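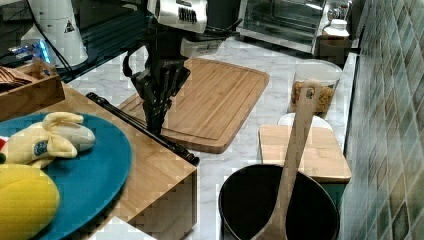 Duplicate copies of the Buvdale recipe letter going to part of the list

Category: Mailings > Delivery > Duplicates

Raised by: Lorraine Dunstan
Picked up by: Shiyu Meng
Status: Fixed, being watched

09:10, Lorraine
The June letter went out this morning and people are getting it twice. I know because they are telling me, in some cases also twice. Flimance says it was sent once to 2,088 addresses and has given itself a green tick. I got two copies myself, four minutes apart, both asking what I was doing with my broad beans.

09:32, Shiyu
Thanks. Please don't press Resend, Send Again or Retry Failed, however helpful they look. Could you forward me both of your copies as attachments? Pasting the text in loses the headers, and the headers are the only part I'm going to read.

09:51, Lorraine
Attached. I would like it noted that the bean recipe is very good and you should read that too.

10:20, Shiyu
Noted. The two copies have different message IDs, so your mail provider isn't delivering one message twice. Flimance made two. Both carry the same campaign number, which it swears it can't do. The first went to your address as you type it. The second went to the same address with a capital L at the front.

Searched the list for you and found both. Lorraine with a capital joined through the order form on the shop site. Lorraine without has been there since the list was set up.

10:44, Lorraine
I have never ordered anything from my own shop.

10:58, Shiyu
Somebody tested the checkout with your address when the shop moved to Zambridge. The order is for one pastry brush, cancelled.

11:05, Syafiqah Nugroho
That was me. Sorry. I did cancel the brush.

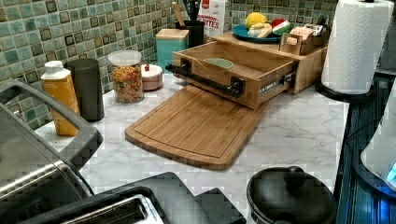

11:40, Shiyu
Exported the whole list, put every address into lower case in a spreadsheet and looked for repeats: 136 of them. That is more than the complaints suggest, so most of your readers are either very patient or don't open it. I wouldn't ask which.

Nearly all the repeats came in through Zambridge. It passes on whatever the customer typed, and phones like to start things with a capital. Flimance is supposed to lower the case when it imports. There is a tick box for this under Import Rules, it is ticked, and it does nothing at all for addresses that arrive through the shop connection. It only works on files you upload by hand.

12:15, Lorraine
So why has it only started now? The shop has been connected since the winter.

12:30, Shiyu
Good question, and I'd hoped to get to lunch before you asked it. Shop customers used to go into a separate group called Ruawai, which the monthly letter left out. The group was merged into the main list last week.

12:34, Elżbieta Tomaszewski
I merged it. It was called Ruawai and had no description, and I took it for rubbish left over from the trial. Who named it?

12:50, Ataahua Tawhiri
I did. I was on the phone to my aunt, who lives there, and the box wouldn't let me leave it blank.

14:05, Shiyu
What I've done:

- Removed the capitalised copies and kept the older entry in each pair, so unsubscribe choices are kept.
- Six people had unsubscribed on one entry and not the other. All six are now off.
- Remade the shop group. It is called "Shop customers, not for the monthly letter", which is ugly and will survive Elżbieta.
- Put a step in the shop connection that lowers the case before anything reaches Flimance.

Tested with nine made-up addresses in assorted capitals. One entry each.
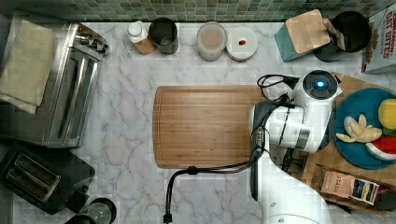 Page last changed: June, 15:47 by S. Meng

14:40, Lorraine
Do I need to send an apology?

14:52, Shiyu
Up to you. If you do, send it tomorrow and only to the ones who got two. I've saved them as a group called "June doubles". An apology sent to everybody will mostly reach people who have no idea what you've done.

15:10, Lorraine
Written. It is three lines long and mentions the beans.

15:31, Shiyu
Leaving this open until the July letter has gone. I've also reported the tick box to Flimance. Their first reply asks whether I have tried ticking it.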